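关于我们

经常有人问我们：你们到底是做机器人的，还是做搬家仓储的？说起来有点绕，容我们慢慢讲。

Broresum 是一个做测试和评估的小团队。我们不造机器人，也不卖机器人。我们做的事情，是把别人造好的机器请到真正要干活的地方去，叠衣服、收碗、理货、搬筐，看它干得怎么样，再把结果原原本本写下来，交给想买的人和想改进的人。一句话，大家都在问“机器现在能不能干家务、能不能在车间里搭把手”，我们就是专门回答这个问题的，而且尽量用大白话回答。

团队是从 Winport 的一间旧仓库里起步的。那时候我们几个人白天帮一家做居家收纳的公司管货，晚上凑在一起看各家的演示视频，越看越纳闷：视频里的机械手能剥鸡蛋、能叠毛巾，可我们自己仓库里那点活儿，找了好几家来试，没有一家能从头到尾顺顺当当干完一个上午。是视频骗人吗？倒也谈不上。毛巾是铺平的，桌子是清空的，灯光也打得很足，换到我们那儿，满地纸箱袋子，它就不知道从哪里下手了。后来我们索性把每次试验都记下来，记着记着，就有人愿意为这些记录付钱了，于是有了今天的 Broresum。

到现在，我们手里的任务清单已经攒到173项，家务和车间各占一部分，名字都起得很土，比如“把湿抹布挂回去”“从深口袋里掏零件”“空筐归位”。每一项都先由人做一遍，把过程录下来，再让机器做，成功也好失败也好，全部留档。去年一整年，我们完成了2,343次现场试验，其中1,997次是在客户自己的场地上做的，剩下的才在我们自己的测试间里。我们一直觉得，场地这件事比什么都要紧，所以宁可多跑几趟路，多吃几顿盒饭。

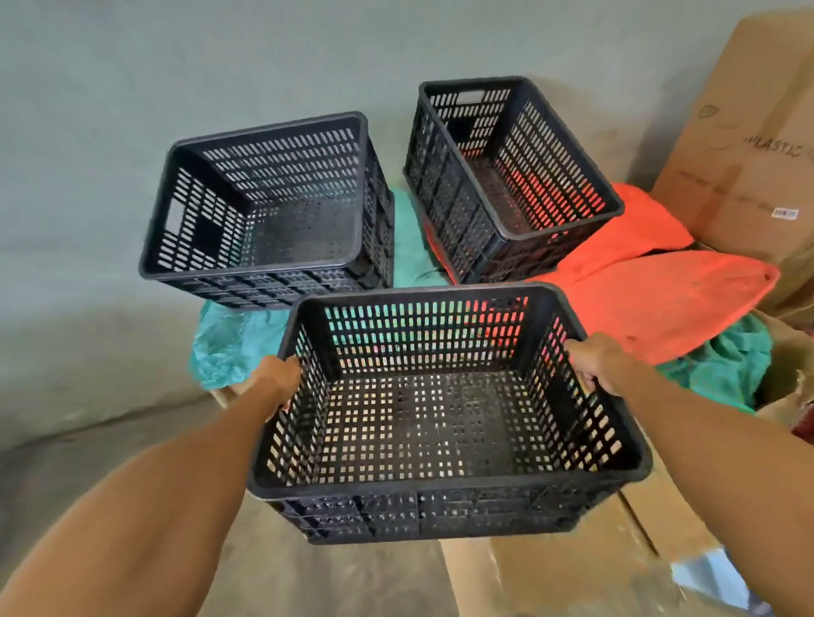 “空筐归位”是我们最喜欢拿来跟新客户聊的一项，听着实在太简单了，几乎每个人都会说一句“这也要测？”要测的！人做这件事根本不用想，两只手往筐沿上一扣，拇指收在里侧，端平了就走。可对机器来说，麻烦一层接一层：黑色塑料筐四壁和底面全是孔，后面青绿色、橙色的东西会从孔里透出来，视觉系统很容易把筐和背景混成一团；另外两只筐又斜斜地搁在袋子和布料堆上，底下软塌塌的，手一碰说不定就滑走了。旁边还有纸箱，敞着的那只里头塞着东西，机械臂转个身都得掂量掂量。我们见过不少机器在光溜溜的桌面上抓筐抓得又快又稳，一到这种堆法面前就开始犹豫，手伸出去又缩回来，看得人直替它着急。

那么，机器到底能不能干家务了呢？按我们眼下的记录，答案要分开说。

位置固定、形状规矩的活儿，已经可以放心交给它们一部分了。Fiore 是我们合作最久的一家洗衣工坊，他们那里有一台双臂机器，专门把叠好的床单送进格子架，最好的一班连续送了最多360件，中间没有人插手。工坊的师傅们起初都不大情愿跟它并排站着，现在有时候还会顺手帮它把歪了的那一摞扶正。

软的、乱的、一件压着一件的，还差得远。袋子、布料、揉成一团的塑料膜，人一抓就知道轻重，机器常常要试上好几回。家里的情形又比车间难一些，车间再乱，每天乱得总有点相似，家里的乱法可是一天一个样，再加上小孩和猫，我们的测试员回来写报告都要多喝两杯茶。

还有一类活儿卡在中间，机器能干，就是慢。收一桌碗筷，人几分钟的事，它磨磨蹭蹭能收到下一顿饭。这算能还是不能？我们在报告里不替您下结论，只把用时、失手的地方和需要人帮忙的时刻都写清楚。有的客户晚上店里没人，慢一点完全不要紧；有的客户忙起来一刻也等不得，那就还得再等等。

我们的报告有个老规矩，失败要写在前面。最早有位客户对此很不高兴，觉得花了钱买来一肚子坏消息，可半年后他又回来找我们，说同事们翻得最多的恰恰就是那几页。从那以后，这个顺序就再没有改过。

另外也想说明一点，我们不收机器人厂家的推荐费，也不做排行榜。厂家可以付费请我们测试，测完的数据他们可以拿去改进，但写给买家的那一份，措辞由我们自己定。

今年四月，我们在 Burnach 开了第二间测试间，比 Winport 那间宽敞不少，里面搭了一套带厨房的小公寓，门槛、地毯、拉不顺的抽屉一样不缺。抽屉是特意从二手市场淘来的，新的太好拉了，测不出什么。两处都欢迎来看，来之前给我们留个言就好，最好避开上午，上午多半在跑试验，人手紧，茶水也未必顾得上。

如果您家里或者厂里有一件活儿，您一直好奇机器能不能干，也请写信告诉我们。写得越细越好：东西放在哪儿，地方有多大，平时是谁在干，最烦人的是哪一步。清单上有好些任务就是这么来的，“从深口袋里掏零件”便出自一位维修师傅的来信，整整写了三页纸，末尾还画了口袋的样子，到现在还贴在我们 Winport 办公室的门上。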